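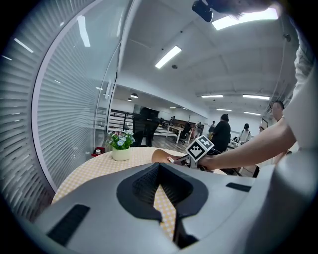 Handgriffe im Vergleich: Testreihe Tischaufgaben

Seit September vergleichen wir bei Cloka handgeführte Greifer für die Aufnahme von Demonstrationsdaten. Auf dieser Seite sammeln wir Bilder und kurze Notizen aus der laufenden Reihe. Stand der Angaben ist der 20. Juni.

Zum Aufbau
Gearbeitet wird am runden Tisch mit der gelb-weiß karierten Decke, im offenen Büro neben der Glaswand. Die Kamera sitzt am Greifer und sieht sehr weit: Tischkante und Lamellen der Jalousien erscheinen gebogen, die Deckenleuchten sind mit im Bild. Für die Auswertung wird vorher entzerrt.

Zum Marker
Der weiße Würfel mit dem schwarz-weißen Muster ist auf dem Handgreifer montiert. Gekippt zeigt er der Kamera zwei gemusterte Seiten. Mit nur einer sichtbaren Seite sprang die Lageschätzung bei uns häufiger — deshalb bleibt es vorerst beim Würfel.

Zum Objekt
Der hellbraune, runde Gegenstand wird mit der Spitze des Greifers angedrückt. Der Blumentopf mit den Kunstblumen bleibt in allen Durchgängen auf dem Tisch.

Verglichene Varianten
Sendevix: Griff mit kurzem Hub, 52 Millimeter Öffnung. Liegt ruhig in der Hand, bei breiten Objekten zu knapp.
Kubíček: größere Öffnung, schwerer. Nach längeren Sitzungen wird der Unterarm müde.
Clesent: nur die Steuerung, mit beiden Griffen betrieben. Bis zu 300 Messwerte pro Sekunde, der Zeitabgleich mit der Kamera musste von Hand nachgestellt werden.

Umfang bisher
1447 Durchgänge, davon 197 verworfen, meist wegen verlorener Marker. Die Durchgänge mit dem Kubíček-Griff und neuen Fingerspitzen fehlen noch und werden hier ergänzt.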